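Trumulbridge Desktop Drawer Unit - Smoke
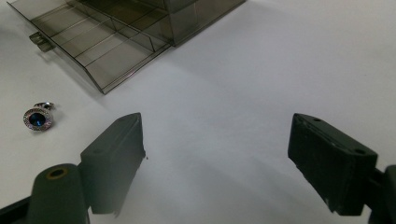

Smoke finish, drawer open, dividers in place.

The Trumulbridge is a small plastic drawer unit for desks, dressing tables and hobby benches. The tinted plastic is see-through, so you can find what you want before you open anything. We have stocked it since March and it has replaced the older Wegener unit in our range.

Inside the drawer, thin dividers run side by side and make long, narrow compartments. These suit pens, paintbrushes, crochet hooks, make-up pencils and small screwdrivers. Short items such as paper clips tend to slide about when the drawer is opened quickly - a strip of felt along the bottom cures this.

Details

Colour: smoke
Maximum load: 800 g per drawer
Stacking: up to 3 units high
Guarantee: 30 months
Order code: Triritz 2000

Care

Wash by hand in warm water with a little washing-up liquid and dry with a soft cloth. Do not put it in the dishwasher. Avoid acetone, nail varnish remover and white spirit, as all of them will cloud the surface. Dust shows more on smoke than on frosted units. Keep it off sunny windowsills, where the tint can fade over time.

Stacking

Fit the rubber pads supplied before placing one unit on another. Put the heavier contents at the bottom. The Trumulbridge does not lock on to Zirkine trays, although the two can stand next to each other on a shelf.

Delivery and returns

Orders placed before noon leave us the same day, Monday to Friday. Unused units can be returned within 30 days in their original box. If a drawer arrives cracked, send a photo to Peadar Brennan in customer service and he will arrange a replacement - there is no need to post the broken one back.

Contact us | Copyright 2026 Wegener Storage | Back to top

We use cookies to remember your basket. Accept | Manage settings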